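Section 11: Drying and storing the basket after a wash 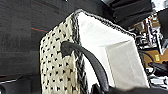
Most care labels on yarn baskets are guesswork, and the one sewn into yours is probably no better. This section covers what to do once the washing in Section 10 is finished and you have a heavy, sagging basket on your hands. The method was put together by Salamatu Quaye for the Skeronow pattern range, and it works on any knitted or crocheted basket with thick walls. On a cream basket with black flecks and a black-and-white braided rim, the dark yarn is the part to watch, whatever the ball band says about colourfastness. I have read "will not bleed" on plenty of yarn that did.

What you need

Two old bath towels, light in colour
A bowl or bucket slightly smaller than the basket
A wire rack
Safety pins (rustproof – test one in a wet tissue overnight if you don't trust the packet)

Getting the water out

1. Lift the basket from the basin with both hands under the base. Do not pick it up by the rim.

2. Set it on the first towel and press down with flat palms. Don't wring it. The Esent leaflet says a gentle twist is fine, but a gentle twist is how you end up with a basket that leans.

3. Roll the basket in the towel and kneel on it for a minute.

4. Check the towel for grey marks. If you find any, rinse the basket again in cold water and go back to step 1 with a clean towel.

CAUTION: Do not use the spin cycle, even the one marked "delicate". Machines differ, and you can't see what yours is doing.

Shaping

5. Turn the bowl upside down on the rack and pull the basket over it, base up. The walls should be snug but not stretched. If you can see daylight between the stitches, the bowl is too big.

6. Ease the side down evenly, working your way round twice. Patterned rows show a twist sooner than plain ones, so use them as a guide.

7. Pin the rim only if it flares. Put the pins through the back of the braid where the holes won't show.

NOTE: Some people swear by starch. I tried the Thammasiri spray and a homemade sugar mix and could not tell the results apart after a month, except that the sugar one attracted ants.

Drying

8. Leave the rack somewhere with moving air, out of direct sun. Allow 12 hours before you touch it, then turn the basket right way up and leave it until the base is dry all the way through.

9. Push a dry tissue into the inside corner and hold it there. If it comes out limp, keep waiting.

CAUTION: Keep the basket off heaters. The Brikow drying cabinet has a "craft" setting that I would leave alone until the maker explains what it does. The manual gives it one line.

Storing

10. Stuff the basket with a clean pillowcase and stand it upright. Stacking is fine for a week or two. Over a whole August in a cupboard, the bottom one will go flat, and no amount of steaming brings the rim back properly.

11. Skip the scented sachets. They make the yarn smell of sachet, and I've seen no sign that moths mind.

If the basket has dried crooked, wet it again and repeat from step 5. For a split or loose rim, go to Section 12.

Last revised 2021-06-06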